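Back from Vija's kitchen with sore wrists and a head full of numbers. We started a bit after nine in the morning and the plan was simple enough – two of us at the table, one hand-held gripper each, and the cutlery to be put in the holder over and over until Ott said stop. He wants demonstrations for Skultora's Kubo arm, done by people in proper homes, and then the policy learns from our recordings with no robot in the house at all.

My job was the chopsticks and spoons, Līga's was to come in from the right and help when a thing needed two grippers. I thought that would be the easy seat. It was not! She has to hold still in mid-air while I dither. 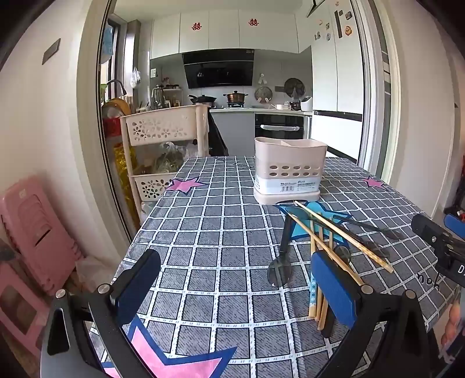 We changed the rule after the first twelve runs. Before, I was allowed to pick things up in whatever order I fancied, and Ott's complaint (he's right, annoyingly) was that the model would get mush from it, the same table and two quite different first moves. So now it's spoons first, then chopsticks, and a full reset of the table between runs. Urmas thinks a fixed order is cheating. He and Ott had a long back and forth by message and I ate a biscuit.

Spoons I have got the knack of. Take it by the narrow bit of the neck, get the handle pointing up, and go slowly. If I rush, the wrist turns and the recording is full of wobble that the arm will faithfully copy, bless it.

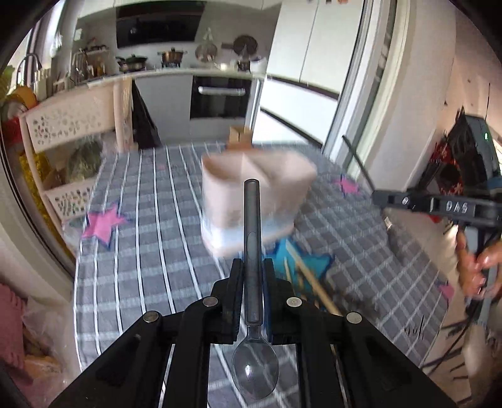

By lunch we had 26 runs, and I threw out three of them where I'd knocked the holder. Līga wanted to keep those. Her argument is that a policy that has never seen a mistake won't know how to get out of one, and Eustaquio found much the same with the Pemon set in April – the version trained on tidy runs only got stuck the moment anything slipped. So they've gone in a separate folder called "clumsy", and we'll train with and without. I do like that as a test. It's cheap and we'd have an answer either way.

Afternoon was bundles, several sticks in one grab. Much harder. They fan out as soon as you squeeze, and I never know which one to watch. I'm going to ask Ott whether a bundle should count as one pick or several, as it changes the success rate quite a lot.
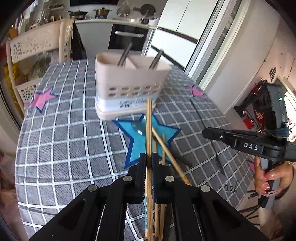 For tomorrow

Charge both grippers tonight. Ask Vija if we can have the kitchen until two. Send Ott the clumsy folder and don't let him rename it.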